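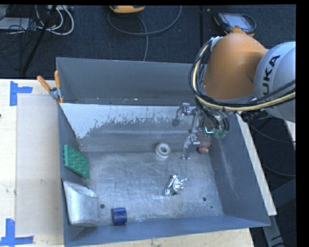 Grey metal bin, open-topped, on a wooden tabletop.

Last updated: May

4. Setting up bins and locations

This section covers adding storage bins to Trama for the first time. You will need an account with Storekeeper rights and a label printer that has already been set up (see section 3). If you are moving over from Karex, read 4.4 before you start.

4.1 Before you begin

Decide how your bins will be numbered. Trama accepts any number from 1 to 3000 and does not mind gaps, so you can leave a block of numbers free for each room. The main store at Oyelaran starts at 300 and keeps the lower numbers for the workshop.

Empty each bin and weigh it. Trama takes the empty weight away from the total whenever you count stock by weight, and a wrong figure here will throw out every later count.

CAUTION: Metal bins can have sharp rims. Wear gloves when lifting or turning them over, and get a second person to help with the larger sizes.

4.2 Adding a bin

1. Open Stores and choose Bins, then New.
2. Type the bin number. If the number is already in use the box turns red and you cannot go on.
3. Choose a type: Open, Lidded or Drawer.
4. Enter the empty weight in grams. Do not type the unit or a comma — a bin weighing 1669 grams is entered as 1669.
5. Pick a location from the list. If the location is missing, press Add and give it a short name.
6. Press Save. The bin appears at the bottom of the list, marked Empty.

Note: Colour is an optional field and cannot be searched.

4.3 Printing and fixing the label

1. Tick the bin in the list and press Print label.
2. Wipe the outside of the bin with a dry cloth.
3. Fix the label to a flat face, below the rim. Labels placed over a corner or fold will not scan properly.
4. Scan the label. The bin's record should open on the handset.

If the wrong record opens, remove the label and destroy it before printing another. Do not stick a new label over an old one.

4.4 Moving over from Karex

Karex bin numbers can be kept, but the notes field is cut to 13 characters when it is brought across. Copy out any longer notes first. Lidded bins come across as Open and have to be changed by hand — there is no way to do this in bulk.

4.5 Removing a bin

A bin can only be removed when its stock is zero. Move the contents to another bin, wait for the status to change to Empty, then press Retire. Retired numbers stay blocked until the next full stock count.

For changes to user rights, contact Zinhle Fourie at Sarkel. Faulty handsets go to Nizar Zein, with the charger.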